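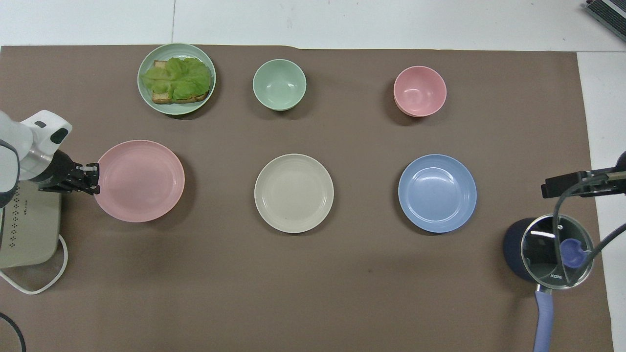
Mihret Admasu asked at the last catch-up whether the lunch sessions could carry on through the summer if the second instalment came late, and said she would like the answer in writing. They can, until the end of August, on the money already in hand. After that we would have to drop to one sitting.

This report covers the second quarter of the Gundness lunch table, from April onwards. It follows the headings in the grant letter, except that equipment and room set-up are taken together, as they were bought and arranged at the same time.

Meals served

We served 937 lunches in the quarter. The target was 900. Most were sandwiches with soup or fruit, as planned. The first sitting at noon is nearly always full and the second, at a quarter past one, is not. We tried moving the second sitting to one o'clock but the washing-up could not be done in the gap, so it has gone back.

Cheese and egg fillings are the most asked for. Lettuce goes in nearly everything now that Tamiru delivers salad with the bread order, and we have stopped buying it in bags. Toasting the bread was a request from the regulars in the first quarter. It adds a few minutes for each batch and we have kept it, although the toaster trips the socket by the window if the urn is on as well. The urn has been moved to the other wall.

Tableware and table layout

The old white crockery was badly chipped and has been replaced with coloured plates and bowls from Gritau. We chose soft shades: green, pink, cream and light blue. The plates have a raised rim, which several people had asked for as it makes it easier to pick food up with one hand. The cost for the full set was £1,686, including delivery and a small number of spares. This is within the equipment line. Two plates arrived cracked and were replaced by the supplier without charge.

The white tables now have large brown mats on them. The mats leave a margin of table showing, so it is easy to see where the mat ends, and the pale plates stand out well against the brown. Before this, people with poor sight told us they had trouble finding a white plate on a white table. We have had good comments on the change and one complaint, that brown is a dull colour. The mats are wiped down after each sitting and washed properly at the end of the week.

Places are laid in two rows with space left between the plates. Bowls go at the back with the made-up sandwich, and the empty plates go at the front. We arrived at this after trying the bowls at the front, where sleeves caught them. Laying a table this way takes longer than stacking everything at the end and letting people help themselves, but there is less queuing and less gets knocked over.

Staffing

Jouko Kauppinen took over the kitchen in April and works 16 hours a week. He has done the food hygiene refresher. The second post, for setting out and clearing, was vacant for five weeks. It is now filled. The underspend from the vacant weeks is shown separately in the accounts and we ask to carry it into the next quarter.

Attendance

There are 85 people on the register, of whom 49 came at least once a week. The rest come now and then, and we do not chase them. Transport is still the main reason given for missing a week. The Grokevton bus no longer stops outside the hall and the new stop is uphill. We have written to the operator and had an acknowledgement but no reply.

Problems and changes

The dishwasher leaked twice. It has been repaired under the service contract, though the door seal will need replacing before the winter. Storage is tight – the new bowls do not stack as closely as the old ones, and the spares are in a box in the office for now. A second shelf would solve it and we will pay for that out of the repairs line if you have no objection.

Next quarter

We plan to keep the menu as it is until September, then bring back hot meals once a week. Jouko Kauppinen is costing three of these and will send figures with the next claim. We would also like to buy a further set of bowls, as there are not enough to serve soup at both sittings without washing in between. A quote is being obtained and nothing will be ordered before we hear from you.

The accounts and the register summary are attached as separate sheets.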